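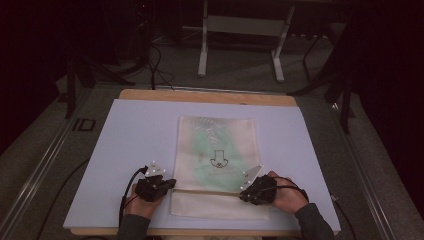 How does a robot learn to pick things up? It copies people. Lots and lots of times.

We found this out at the Huruvel open day in Hekbridge. Kadri Lill showed us round. You hold a gripper in each hand — a bit like big tongs — and do a job slowly. A computer saves every move. Then again. And again! One easy job can need 700 goes, Kadri said.

Hardest bit? Soft things. Bags and pouches bend and slide about, so the robot has to be realy gentle.

By Lino Costa
Monday, June 6, 2022

More for young readers
Why do robots need maps?
What is a sensor
Our trip to the Marchetti bakery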